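Clarnach Serving Plate, White with Blue-Grey Rim

Tableware > Serving > Plates and Platters
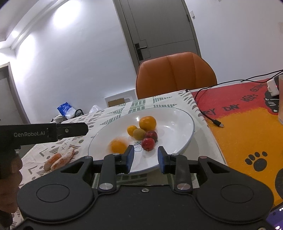
Clarnach plate with fruit.

The Clarnach is a wide white serving plate for the middle of the table. It has a glossy glaze, a thin blue-grey rim and a dark printed design with script on the inner surface. Most customers use it for fruit. It also works for bread, cold cuts or a small roast.

The glaze is smooth and wipes clean with a damp cloth. The print is under the glaze and will not scratch off with normal cutlery. Small differences in rim color between plates are normal for this line.

Details
Item number: 2080
Maker: Peixoto
Design: Marlene Mendonça
Color: white, blue-grey rim
Dishwasher: yes, top or bottom rack
Microwave: yes
Oven: no
In stock: 152

Care
Let the plate cool before washing. Do not use steel wool or scouring powder. Citrus and cut plums can leave a faint mark if they sit overnight. A paste of baking soda and water takes it off. Stack with a paper towel between plates.

Shipping
Orders ship from the Troster warehouse within 3 working days. Each plate is packed in its own box. If yours arrives chipped, keep the box and send us a photo of the damage. We will replace the plate or refund the price, whichever you choose. Orders placed during the July stock count may take longer.

Goes with
Clarnach dinner plate
Clarnach soup bowl
Protuveck serving tongs

Fruit is not included.

Questions about this item go to Zuleica Bezerra in customer service. Please have the item number ready. For orders of more than 140 plates, ask for the trade price list before you check out.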